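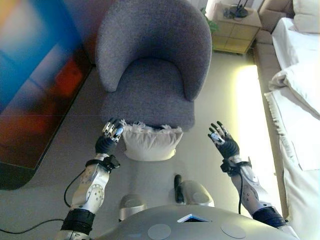 Gray armchair, white pillow on the floor in front of it.

October 30, 2020

I moved into the apartment in Greenwood with two suitcases, a mattress and a box of kitchen things. I had told myself I would furnish the place slowly and only with things I would keep. That was a good plan for the first week. After that I was tired of eating on the floor, and I started looking at what other people were getting rid of.

This post is about buying used furniture, mostly seating, and what I learned from doing it badly a few times. A couple of readers asked after the last post, the one on the kitchen shelves, so I went back through my notes and my bank statements.

The first thing I bought was a sofa from an online listing. The listing said "good condition, smoke free, must go by tonight." I went after work, it was dark, and the seller had it in the garage with one bulb on. I sat on it for maybe ten seconds. It seemed fine. I paid $60 and a friend with a truck helped me get it home. The next morning I sat down in daylight and found that the middle of the seat had no support at all. The webbing underneath had torn away from the frame on one side. I could have seen it if I had turned the sofa over, and I would have turned it over if I had not been embarrassed to do that in front of the seller.

So that is my first rule now. Turn it over. Sellers don't mind as much as you think. I have since turned over chairs in driveways, in a church basement and once in the hallway of a dentist's office that was closing. The dentist's receptionist held the door for me and asked if I wanted the lamp too. I did not want the lamp.

With upholstered chairs I check the same things in the same order. I press down on the front edge of the seat, where people's legs go, because that's where the padding wears out first. I push the arms outward and see if they move. I unzip the cushion cover if there is a zipper and look at the foam. Yellow is normal. Crumbs are bad. Then I put my face near the fabric and smell it. This is the part that feels foolish, and it has saved me the most money. A chair that smells a little dusty will air out. A chair that smells like cat will smell like cat in December with the heat on.

I have also bought new. When the used sofa gave up completely I ordered a small one from Tustora. It came in a carton that two people could carry, and I put it together in an evening. It has been all right. The legs loosen and I tighten them every couple of months. The cover is supposed to be washable, and I washed it once, and it went back on with a fight. It cost more than everything else in the room combined, and I notice that I'm careful with it in a way I'm not careful with the used things. I don't eat soup on it.

I keep a spreadsheet, so I can give real numbers for the past year. I looked at 124 listings closely enough to save them. I went to see seven. I bought four, and of those I still have three. My total for used furniture was $236, and that includes the bad sofa and a tank of gas I gave my friend for the truck. It does not include the Tustora sofa.

Most of those saved listings were gone before I wrote to anyone. At first this bothered me and I would check my phone at lunch. Now I assume that if it's gone it's gone. There is a great deal of furniture in this city, and most of it changes hands at the end of the month when leases are up. If you can wait for the last few days of the month you will have more to pick from, and people will take less because they have a truck coming.
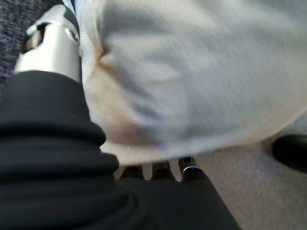

Cleaning is the other half of it. For fabric I vacuum first, with the brush and then with the narrow tool down in the seams. I do that twice, a day apart. Then I mix a little dish soap in warm water and test it somewhere that won't show, and if the color holds I do the whole thing with a damp cloth, one section at a time. Don't soak it. I soaked a footstool and it took most of a week to dry and had a ring on it afterward. I have rented a machine from Hetosora, the rental counter next to the hardware store, and it did a better job on the arms than I did by hand. For one chair I wouldn't bother. For a chair and a rug together it was worth the trip.

For wood legs and arms I use a soft cloth and plain water, and then wax if they look dry. I tried a scratch pen once. The color was close in the store and not close at home.

Pillows I don't buy used at all. I'm not strict about much but I am about that. Covers, yes, since they can go through the wash on hot. The inside I buy new, one size larger than the cover says, and they stay fuller that way.

I still haven't found a reading chair. I had one picked out from a listing over on Surnent Avenue, green, high back, with a matching stool. The seller was pleasant and the price was fair. I measured my doorway before going over, and then at the seller's place I measured the chair, and it was an inch and a half too wide with the legs on. The legs did not come off. I stood there for a while measuring it again at different angles. In the end I thanked the seller and took the bus home.

Measure the door, and also the turn at the top of the stairs, if you have one. I have written both numbers on a piece of tape stuck inside my wallet. The next post will probably be about curtains, if I can work out how to get the old rod off the wall.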